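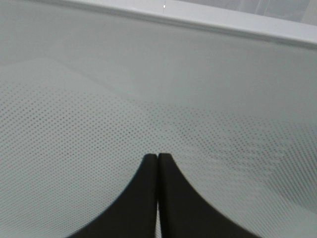 The Second Arm

The quote from Ritex ran to 172 pages, and I read all of them on the bus to Prerkness, which tells you what kind of week it was. Page one said the second arm would pay for itself. The other pages were mostly terms.

We already had one arm. It had come from Moradi the winter before, and my job was to say whether we should buy it a twin. The plant manager wanted a yes by lunch. She had cleared a space for it and put yellow tape on the floor.

"It never calls in sick," she said.

"It was down most of January."

"That was the cable."

I asked what the cable had cost. She went to look it up and came back with coffee.

So I stood at the rail and watched the thing work. Down it went, fingers shut, over a pale gray surface full of tiny dots, with a white rim beyond it. It went very close. Then it stopped and seemed to consider. I have worked with men who stopped like that, and most of them were waiting for someone else to pick the thing up.

"It's thinking," said the kid who ran the station.

"What do you do while it's thinking?"

"Wait."

"And if it drops one?"

"I get it." He showed me a long pair of kitchen tongs hanging from a nail. They weren't in the budget. Neither was he, as far as I could find. The sheet had the station down as unattended, five days a week, and next to that somebody had typed a savings number with no work behind it.

The man from Ritex called while I was eating my sandwich. He had a price for me, good through the end of the day. He also had a service plan called Curkarer, at $1,597 a month, and he said that part fast.

"Is that for both arms?"

"Per arm."

"Does it cover cables?"

He said he'd have to check on cables.

I wrote my report in the break room. I asked for a year of downtime logs, a line for spare parts, and the kid's wages put back where they belonged. Under "recommendation" I wrote "wait," and I looked at it for a while, because it was the same thing the arm was doing.

The manager read it standing up. She didn't argue. She asked whether we could at least get a second pair of tongs, and I said sure, put it on my card.

The tape was still on the floor when I left. Somebody had parked a mop bucket inside it.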